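Bin cell — setup and upkeep, September

Quick page for whoever looks after the cell next. One picture up so far, rest of the notes are just text until I get round to it. Sorry about the order, typed up from the back of the log sheet.

The cell is one KUKA arm, one multi-fingered gripper and one metal bin on a wooden table. Bars go in the bin in any old heap and the arm has to get them out again. Bars came from Skinamside, two colours, same job. Run counter stood at 261 when I started this round of checks, 226 of those since the last set of fingertips.

Order of work: stop the program, arm to the waiting pose, pendant within reach but off the table. Then bin, then cables, then tips. Don't do the tips first, you only end up doing them again after moving the bin.
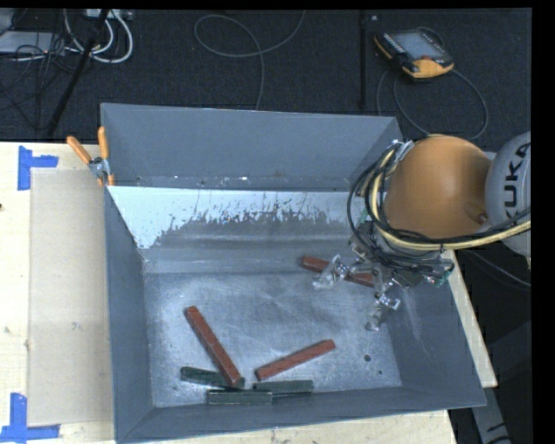

Gripper over the bin, red-brown and green bars in, nothing picked up. Clamp on the back left corner, blue tape at the corners of the card.

Bin position. Slide it back to the mark, clamp on the rim, give it a shove. If it shifts, clamp again. The taught points are only good for the bin where it was taught — a few mm out and the fingers catch the wall on the way down. Tape lifts after a while, press it back or replace it, same corners.

Bin surface. Scratched and flaking on the back slope, worn bright in places on the floor. Not worth repainting. Brush the bits out with the bars removed, get into the seam along the back, they collect there.

Cables and hose. Follow them round the orange housing with your hand, all the way to the gripper. Looking for flat spots, rubbing, anything that has gone stiff. Then jog the wrist slowly both ways and watch the loop. It wants slack but not so much that it drops past the fingers. Ties from the Vandisix box, not the thin ones.

Fingertips. Wipe, check for splits, push each one sideways. Should not twist. Spares are in the Nister tray, 4 left, reorder before it gets to none please. New tips need the close position checking agian, they sit slightly proud untill they bed in.

Restart. Speed at 10 for the first go, finger on the stop. Bars in, one pick from the front wall, one from the back corner. Front wall is the hard one, bars lie flat against it and the fingers have nowhere to go. If both are fine, back up to 100 and write the counter reading on the sheet.

Still to do — new card under the bin area, label on the pendant cable, ask Echeverría for a longer hose.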